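Chapter 6
Borrowing for College: What a Student Loan Costs

After reading this chapter, you should be able to:
Tell the difference between principal, interest, and fees.
Explain what happens to unpaid interest while a student is still in school.
Read the main parts of a loan disclosure.
Compare two loans that have different rates and different repayment terms.

Key terms: principal, interest, accrue, capitalize, origination fee, grace period, cosigner, servicer

Opening case: Two offers, one bill

A first-year student at Sulgate College has a gap of $2,000 between her bill and the money she already has from savings, grants, and a part-time job. The bill is due before the spring term, and she starts looking for a loan in December. She gets two offers. Kudel Credit Union offers a fixed rate and asks for a cosigner. Silska Lending offers a variable rate that starts lower, does not ask for a cosigner, and takes a fee out of the loan before the money is sent to the school.

Both offers show a monthly payment in large type at the top of the first page. The Silska payment is the smaller of the two. It is smaller partly because the loan runs for more years, and the total she would pay back is higher. She finds that total on the last page, in a table she almost skipped.

We will come back to these two offers at the end of the chapter, when you will work out the total cost of each.

6.1 Where loans fit in

Chapter 5 covered money that does not have to be paid back, such as grants and most scholarships. A loan is different. You receive money now and agree to pay it back later, usually with interest. The amount you borrow is the principal. Interest is the price the lender charges for the use of it.

Schools often list loans on the same page as grants, under a heading such as "awards" or "aid package." This can make a loan look like a gift. When you read an offer from a school, mark each line as either "keep" or "pay back" before you add anything up. 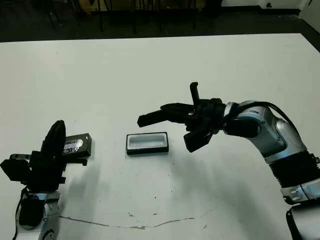

One student in an earlier class wrote in her course journal that she had added every line on her letter together and told her parents the year was fully paid for – and that she found out at the billing office that more than half of it was borrowed. Her journal entry goes on to say that the word "loan" was not on the line at all, only a program name and a dollar amount. If a line on your own letter has a name you do not know, ask the aid office whether it has to be repaid.

Loans for college come from two main sources. Federal loans are made by the government, and their rates and rules are set by law. Private loans are made by banks, credit unions, and other companies, and each lender sets its own terms. Most students should look at federal loans first. Private loans may have fewer choices if you lose a job or get sick during repayment.

6.2 How interest builds up

Interest on most student loans accrues daily. To accrue means to add up over time. With simple daily interest, the lender multiplies the principal by the yearly rate and divides by the number of days in the year.

On some loans, no one has to pay the interest while the student is enrolled at least half time. On others, interest starts on the day the money is paid out. If you do not pay that interest as it builds, it may be added to the principal later. The loan is then said to capitalize. From that day on, you pay interest on a larger amount.

Suppose a borrower leaves school owing the amount she first borrowed plus $783 in unpaid interest. If the $783 is capitalized, it becomes part of the principal. Paying even a small part of the interest during school – $17 a month, for instance – makes the amount that is capitalized smaller.

A fee works in another way. If a loan of $2,000 has an origination fee of $200, the school receives $1,800, but the borrower still owes $2,000. A student who needs the full $2,000 for her bill has to borrow more than that or find the rest somewhere else.

Before you go on

Find a sample loan disclosure, either from your instructor or from the Cuypers workbook that goes with this text. Circle the interest rate, the fee, the length of the loan, and the total of all payments. Write down whether the rate is fixed or variable. Keep the page with your notes. You will need it for the exercises in Section 6.4.

6.3 Reading a loan disclosure

A lender must give you certain facts in writing before you accept a private student loan. The form may run to several pages, and the order of the parts can vary from one lender to the next. We begin with the interest rate.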